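Buscar en la comunidad

Buscar

¿Cómo quito las bolitas de una manta polar sin estropearla?

Pregunta de Dayana Lozano, 29 mar 2018

Tengo una manta polar gris claro de la marca Turska, comprada hace dos inviernos. Se ha llenado de bolitas y el tacto ya es áspero.

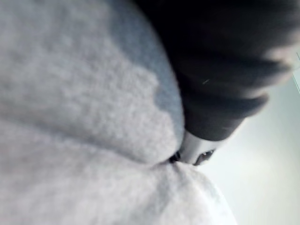
La lavo a 40 grados con las toallas. Probé una maquinilla de afeitar en una esquina y casi hago un agujero. ¿Compro un quitapelusas eléctrico o la doy por perdida?

Respuestas (3)

Eustaquio Montes
Lo de las toallas es el problema. El algodón roza con el poliéster y suelta pelusa, que se enreda en las bolitas. Yo haría esto:

1. Lavarla sola y del revés, en frío, sin suavizante. 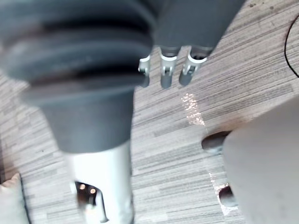 El centrifugado, al mínimo. Si la lavadora es pequeña, mejor a mano en la bañera.

2. Secarla extendida, lejos del radiador. Nada de secadora.

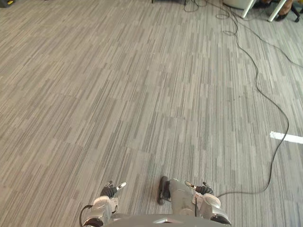
3. Con la manta bien seca y estirada sobre una mesa, pasar el quitapelusas sin apretar. El mío es un Markeck, me costó 7 euros en Gallegos y va a pilas. Hay que vaciar el depósito cada poco, si se llena deja de cortar.
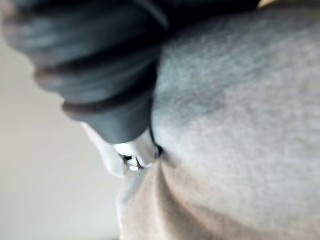
No va a quedar como nueva, pero el tacto mejora bastante. Repítelo una vez por temporada.

Drirulby
piedra pómez y listo

Usuario 443
La piedra pómez en polar arranca el pelo. En un jersey grueso puede valer. Coincido con lavar en frío.

Comentarios

Dayana Lozano: Gracias, en abril la guardo y antes la repaso.
Marisa: ¿Sirve para batas?
Eustaquio Montes: Sí, con cuidado en las costuras.

Preguntas relacionadas
Cómo guardar mantas en verano
Manchas de cera en el mantel
Mi edredón huele a humedad
¿Vinagre en lugar de suavizante?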